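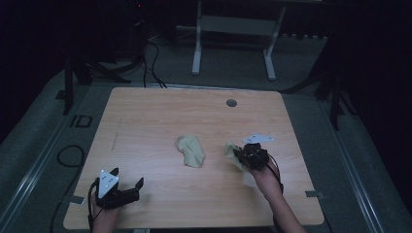 Two grippers, one cloth picked up, one still to go.

Recording cloth demos with the hand-held grippers
Birger Lindholm, Ostside bench notes. Updated 14th September

Quick version for anyone starting on the Dilladeck set. Long version is Eliseo's, ask him.

Before you pick anything up

Table clear. Cloths only. No mugs, no phones, no tape roll.
Marker plates on tight, one per gripper. Wiggle them. If they wiggle back, redo the screws.
Cables down along your forearm and off the near side of the table. Never across the top. A cable over the cloth and the take is junk.
Open and close both grippers 5 times, fully. The software takes the widest and narrowest readings from that, so dont do it halfway.
Start recording, hold still for 2 seconds, then go.

The pick

Drop the cloths from a little height so they land crumpled. Don't arrange them, everybody arranges them.
Leave bare wood between them. Touching cloths come up together about half the time.
Come in low with the fingers open. Pick a ridge or a fold that stands up, get one finger each side, close, lift straight.
Slow. Slower than you want to. Fast hands look fine on playback and then the arm overshoots everything.
Free hand: keep it open and in view, off to its own side. No resting it on your lap.
Missed? Back off, open, try again, keep recording. Missed grabs with a recovery are useful, we keep those. Stop only if a cloth goes on the floor.

Small stuff (socks, the green ones)
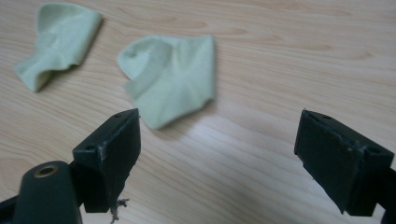 Gripper view, left finger close to the nearer cloth.

Harder than the flat cloths. Less to grab and they roll.
Nearest one first, otherwise your wrist drags through it.
Line up on the thick part. Going for a thin corner you get a pinch of nothing.
Check the finger cam for glare off the table. A bit is ok. If it washes out the cloth, turn the lamp.
Look under the fingers too, threads get caught there. Pull them off between takes, and swap pads when the edges get too chewed up. Spares are in the Forsberg box.

Saving

30 takes per cloth type, then swap hands for the first grab.
Name it by cloth and operator. Not "test". Not "test new".
Count at the end of August was 1,815 good takes, most of them beige, so do green if you have teh choice.
Grippers back on charge. Marker plates stay on.

Next page: replaying a take on the arm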